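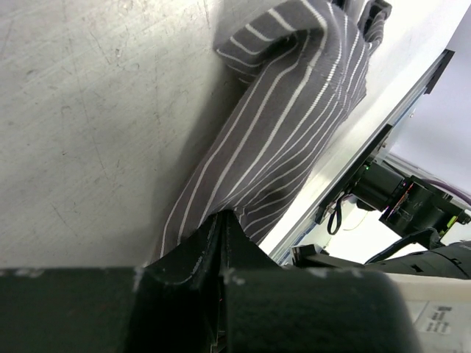
Grey cloth with thin white stripes. The stripes bend wherever the cloth folds.

How is cloth made?

Look closely at the shirt you are wearing. You might need a magnifying glass. You will see that it is made of many thin threads. Each thread is made of even thinner hairs called fibres.

Where do fibres come from?

Some fibres come from plants. Cotton grows in fluffy white balls around the seeds of the cotton plant. Linen comes from the stalks of a plant called flax. Wool is the hair of sheep, and silk comes from the cocoons of silk moth caterpillars. Other fibres, such as polyester and nylon, are made in factories.

From fibre to thread

One cotton fibre is very weak. You could snap it easily. When lots of fibres are twisted together they grip each other and make a strong thread. This is called spinning. Long ago it was done by hand with a stick called a spindle. Spinning wheels came later, and today most thread is spun by machines.

From thread to cloth

Weaving is done on a loom. First, a set of threads is stretched tightly from one end of the loom to the other. These are the warp threads. Then another thread, the weft, is passed across them — over one, under the next, over one, under the next. On the way back it swaps, so it goes under the threads it went over before.

Some cloth is knitted instead. Knitting uses loops of yarn pulled through other loops. T-shirts and socks are usually knitted, and that is why they stretch.

How do stripes get there?

A weaver can make stripes by choosing the colours of the warp before starting. Say you want thin white stripes on grey. You could set up 33 grey threads, then 4 white ones, then 33 grey again, and keep going until the loom is full. If the weft is grey, the white will look a little softer. Stripes can also be printed on plain cloth with ink or dye.
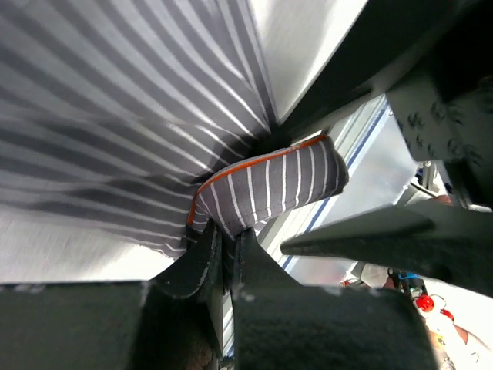
Striped cloth gathered into folds. Stripes make it easy to follow the shape of a fold.

Try it yourself

You will need a piece of stiff cardboard, scissors and two colours of wool. Ask an adult to help with the cutting.

1. Cut small slits along the top and bottom of the cardboard, 5 millimetres apart.
2. Wind one colour of wool up and down through the slits. This is your warp.
3. Weave the other colour over and under, from side to side.
4. Push each row down with a fork.

Words to know

Fibre: a very thin hair used to make thread
Loom: a frame or machine for weaving
Warp: the threads that run the length of the cloth
Weft: the thread that goes across

Written by Estíbaliz Herrero
Last updated 14 May 2018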